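Open day demo: how should we lay out the cabinet station?

Posted by hingeside44

Our lab runs an open day in November and I have the household tasks station. The policy is trained on 3,000 recorded episodes of a person opening a base cabinet and handling a bin on the shelf. Visitors will stand on the far side of the counter. I saw the Flulis demo at Prernlow last year and from that side the arm hid most of the work. Do I move the visitors, or show a head-camera feed on a screen? Slots are 18 minutes.

wurnanen_bench

Do both, but the feed matters more. The task happens under the countertop, so anyone standing across from it sees a worktop and little else. From head height on the working side you get the door, the shelf and the bin. 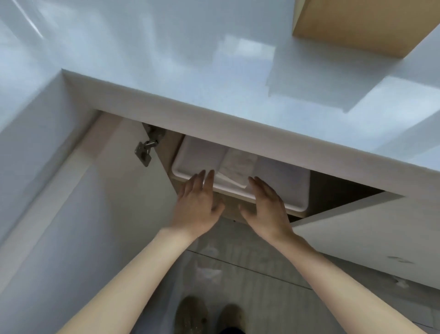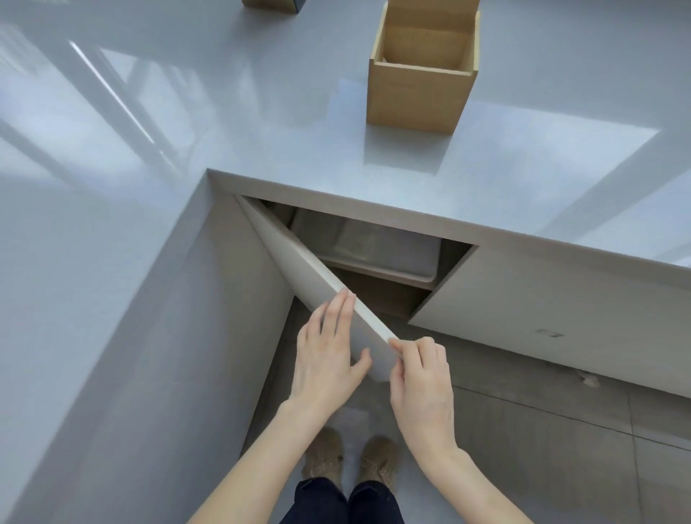

Put the screen at the end of the counter and delay nothing; a lagging feed next to a moving arm looks like a fault. Split the slot into one human run, two robot runs and questions. Tape a line on the floor outside the door swing plus full arm reach. Reset the bin to the same shelf position between runs, and check the hinge screws at lunch. Ours held up to 44 cycles before the door began to sag.

drawerfront

just use a mirror

Janssen_rig

A mirror will throw window light into the camera if the counter is glossy. I would close the blinds as well and fix the exposure before the first group comes in. Otherwise agree with the screen. Keep the e-stop on the operator's side of the tape.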